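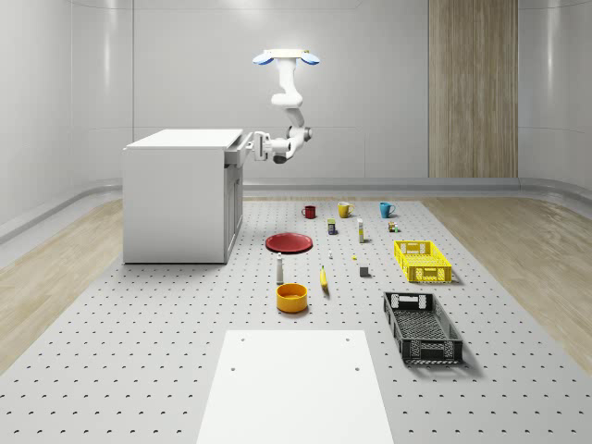

White cabinet with a narrow drawer under the top.

Samurai on a Budget: Workshop Tips for the Period Play
Posted 10/16/19 by Leonor Louro in Kultness Home & Workshop

Sooner or later every amateur drama group decides it is ready for old Edo. Ours decided in the pub. The play is called The Lantern Clerk, it opens at the Guerreiro in November, and it calls for swords, paper screens, a magistrate's office and a great many sandals. What follows was worked out in my garage.

Swords
Cut the blade from straight-grained poplar and sand the curve in afterward. Don't try to bend it. I own a bent one and it looks like a banana with ambitions. Round the tip over generously, then round it again once you've met the actors.

For the shine, use gray primer, then silver paint rubbed on with a rag, two thin coats, and a line of plain gray masked along the back edge. Kitchen foil looks wonderful until someone draws the sword, at which point it sounds like lunch.

Wrap the handle in flat cotton shoelace, crossed and pulled tight, with a dab of white glue under each crossing. Black laces hide fingerprints. Gonçalo Vilela, our magistrate, eats potato chips in the wings.

Paper screens
Real paper lasts until the first elbow. Use white non-woven interfacing from the fabric store, stapled to the back of the frame and pulled snug from the middle out, the way you'd stretch a canvas. It glows nicely with a lamp behind it.

Frames are 1x2 pine with half-lap corners. The thin crossbars are only glued on the front, so clamp them overnight and leave them alone. Go to bed. If you want the screens to slide, rub a candle stub along the bottom track before every show – squeaking carries to the back row, and ghosts are supposed to be silent.

Old-looking wood
Steel wool left in a jar of white vinegar for a few days turns pine a respectable gray-brown. Leave the lid loose and label the jar. Brush some strong black tea onto the wood first and let it dry if you want it darker. Test on an offcut, as everyone says and no one does. I have a tea-house bench that came out purple and is now always placed behind somebody.

Topknots
Bald caps split along the hairline during the second act. Stick them down with proper skin adhesive, dust with powder, and have a spare trimmed and ready. Jawad Sethi keeps his on in the car home. I can't recommend it at traffic lights.

Kimono sleeves
A curtain weight in each bottom corner keeps them hanging properly. It also means a sleeve swung in anger can clear a tea tray, so glue the cups down. Hot glue peels off most glazed cups afterward with a little rubbing alcohol.

Washing: cold, inside out, no spin. Tea stains on a costume can stay and be called character.

Storing it all
Hang swords flat on two pegs, out of reach of children and of Gonçalo. Fans go in a shallow drawer, closed, with a strip of ribbon around each. Sandals get tied in pairs and marked on the sole with the wearer's initials. Do it the same night, or you'll spend the next call time holding 3 left feet.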